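Call for participants: two-handed gripper demonstrations

The Fendau group is looking for people who will help us with a study on learning from hand-held grippers. The sessions run through August in the Womik building, second floor.

In our earlier work, a robot policy was trained on almost 1000 demonstrations, all recorded by members of the lab. It did well with objects lying flat on the table, but thin objects standing on their end were often knocked over before the fingers closed. We think one reason is that we all move in the same way – we learned it from each other. Now we want to compare our recordings with those of people who never used the tool before.

You will sit or stand at a white table and work with small everyday items, such as a cup or a pencil. Some tasks are done with one gripper and some together with a second person, who holds another gripper on the other side.

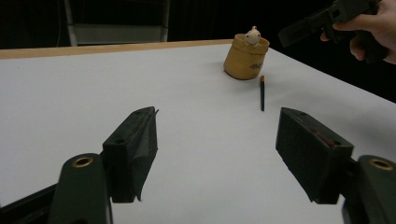
What we ask from you

You are 17 or older and can use both hands without pain. Under 18, we need also a signature of a parent. No knowledge of robots is necessary, and we prefer that you don't practice with similar tools before the first visit.

There are 4 visits, and each one includes 3 short blocks of recording with a break between them. Please take off rings and bracelets and wear sleeves that you can roll up.

What you receive

Each visit is paid with a Trovitz gift card, also if you decide to stop early. Travel by bus is refunded.

How to apply

Write to Princess Sison with the subject "Yakubu study" and tell us which hand you write with and if mornings or afternoons are better for you – we start at 9:30 and at 2:00.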